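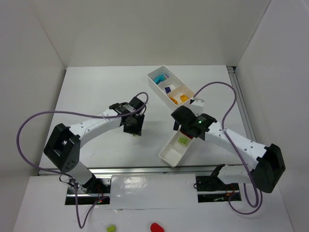 Sorting small lots: shallow trays vs. deep bins
Storage and Sorting > Loose Brick

meifang_y
I am re-sorting a mixed lot of basic bricks, up to 1,000 pieces, mostly 2x2, 2x3 and 2x4 with a few odd shapes. Until now everything went into deep bins by color. Finding one size in a deep bin of a single color is slow, so I am moving to shallow white trays with compartments.

Current plan:
Stage 1: split by color on a bare tabletop.
Stage 2: split each color by footprint, into tray compartments.
Stage 3: tip each compartment into its own labeled bag.

The open question is whether to sort studs up or studs down. I have been checking the underside for stage 2. The tube count gives the size without comparing lengths: one tube is a 2x2, two is a 2x3, three is a 2x4.

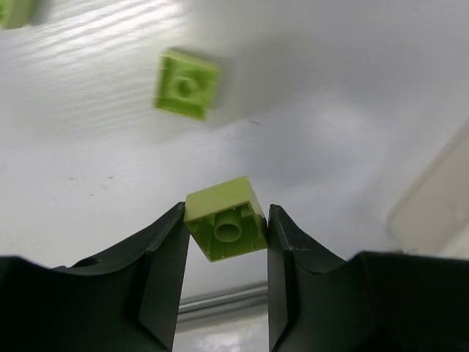

Lime-green 2x2, underside. Single round tube in the center of the cavity.

Comments welcome, mainly on stage 2.

bozsik_gy
The tube rule is correct for two-wide bricks. It fails for one-wide parts, which have thin pins or nothing at all depending on the mold. If your lot has any 1x3 or 1x4 in it, you need a separate rule.

I would not bother turning bricks over. Studs are faster to read from above and most people recognize a 2x3 on sight. You are adding a wrist movement to every piece.

meifang_y
There are very few one-wide parts here. I take those out in stage 1.

On the wrist movement – a poured pile lands in every orientation anyway. Some have to be turned whichever side you choose.

fanni.t
Disagree with Gyula. Underside up has one real advantage: you see dirt, cracked tubes and anything jammed in the cavity. With used lots I reject a fair number of pieces for split tubes, and you will never find those studs up. If the lot is new, then fine, studs up.

bozsik_gy
Then inspect as a separate pass. Mixing inspection with sorting makes both worse.

fanni.t
Two passes over the same lot is twice the handling. I did 850 pieces in July with inspection and sorting combined, and the reject cup sat next to the tray. No problems.

mariann_b
What are the trays? I have the Linetti drawer inserts and the ridges between compartments are too low. A 2x4 rides up onto the ridge and then you can't tell which side it belongs to.

meifang_y
No name on mine, they came as a stack from a kitchen supplier. White plastic, glossy, long and shallow, with a rounded rim. The ridges are low as well. I get the same overlap with 2x4s when two go in side by side.
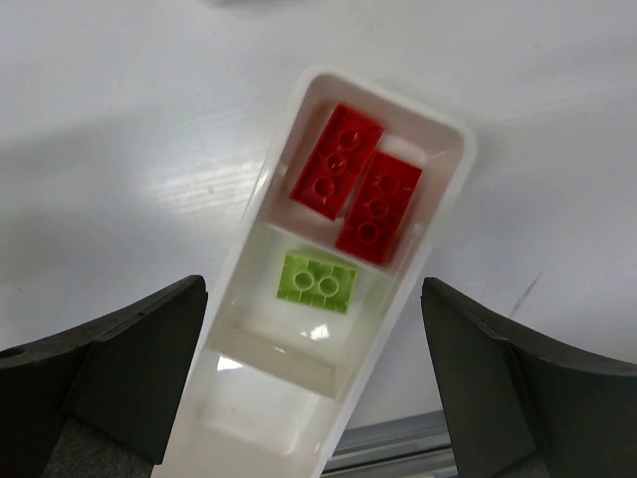 Red 2x4s side by side in the end compartment, lime-green 2x3 in the next one. The right-hand red is over the edge of its compartment.

For the test I used one size per compartment and ignored color.

mariann_b
Same fault as mine. With only two bricks in there it is already over the edge, so the compartment is undersized for that part. I would give 2x4s a whole tray and keep the divided ones for 2x2 and 2x3.

Also, white trays on a white table: does that bother you? I kept setting bricks down next to the tray until I changed the surface.

meifang_y
It bothers me a little under the ceiling light, where the plastic shines and the edge is hard to pick out. The bricks themselves show up very well on white, which is why I have kept it. Lime green on my old green cutting mat was hopeless.

b_younis
Mid-gray is the usual compromise. I use an Ernum desk pad, the plain gray one. Every color I own reads against it except dark gray.

On stage 1, how much do you pour at a time? I stop at 200 pieces. Above that the pieces overlap and you start digging, which defeats the purpose of a flat surface.

meifang_y
Far fewer. I work with a thin scatter in the middle of the table and the trays set around it at whatever angle suits. One tray toward the back, one near the front. The back one gets the first color and the front one stays empty until I start the next.

bozsik_gy
Trays at an angle cost you accuracy. Square them to the table edge and put them both on the same side. Your hand learns the distance.

b_younis
It learns the distance either way, provided the tray doesn't move. Mine sit at an angle too. Put a strip of shelf liner underneath.

fanni.t
Agree about the liner. An empty tray slides every time you touch it.

meifang_y
Will try the liner. Here is the layout with part of the lime green still out. The teal-blue piece in the far compartment is there because I have no other place for that color yet.
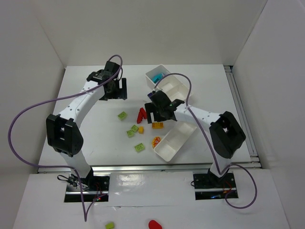

Revised procedure (meifang_y)

1. Pour a small scatter. Remove one-wide and angled parts first.
2. Split by color. Odd colors share one compartment until there are enough to justify their own.
3. Split by footprint, underside up, checking tubes for cracks.
4. 2x4s go to an undivided tray, per Mariann.
5. Bag at 300 pieces and label with size and color.

Studs up stays on the list as an alternative for new lots.

bozsik_gy
Step 3 is still two jobs. Otherwise fine.

mariann_b
For step 5, weigh the bags and write the weight on the label. If one gets opened later you can check it against the scale without tipping it out. The Lusis zip bags take pencil on the white strip and it wipes off.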